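We use cookies to remember your settings and count visits. Accept | Manage

Fandwood eyeglasses case gets a recycled lining and a higher price

2022-10-01
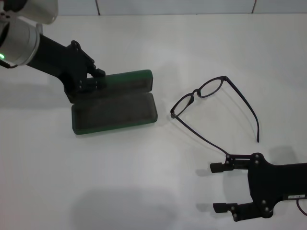
Fandwood, the accessories maker based in Beltovholm, has started selling a new version of its hard eyeglasses case and says the change will cut down on scratched lenses. The evidence for that is thin. The company's announcement runs to two pages and spends most of the first one on color. Green gets the longest paragraph, and the dark green case does look good with its lid up and the charcoal lining showing, next to a pair of black-framed glasses. Looks were never the complaint with the old model. Owners complained that the lining came away at the corners and that the hinge went slack, and the announcement deals with the first of those in one sentence and skips the second.

The lining is now made from recycled fiber supplied by Guneck, which also makes padding for instrument cases. Fandwood says it is "gentler on coated lenses" than the old material. Asked what it had been compared with, the company pointed to a trial in which 612 customers used the case for three months and then filled in a form. Most of them said they were satisfied. They had also been given the case for free, and the form did not ask about scratches. It asked whether the lining felt soft.

A second test, done in the company's own workshop, opened and closed the lid 4,000 times. That sounds like a lot until you work it out for someone who wears reading glasses and takes them out several times a day. Such a person could get there in a couple of years. Fandwood's guarantee runs for 2 years, the same as before, and still leaves out "normal wear to the hinge." A spokesperson would not say how many old cases had come back under that guarantee.

The price goes up by $3. Fandwood blames the cost of the new lining. Guneck declined to discuss what it charges.

Buzatu, the optical chain that sells most of Fandwood's cases, will stock the new one in all its stores and plans to stop ordering the old one in January. Until then both will be on the shelf, with the old model at its current price. Buzatu said it had run no tests of its own and was relying on the maker's figures.

Shoppers with large frames should take their glasses along and try the fit. The inside measurements are the same as on the old case, according to the product sheet, and wide frames were already a tight squeeze in that one. A larger size is "under review," Fandwood said. It used the same words when the last version came out.

Contact the newsroom | Corrections | © 2022 | Back to top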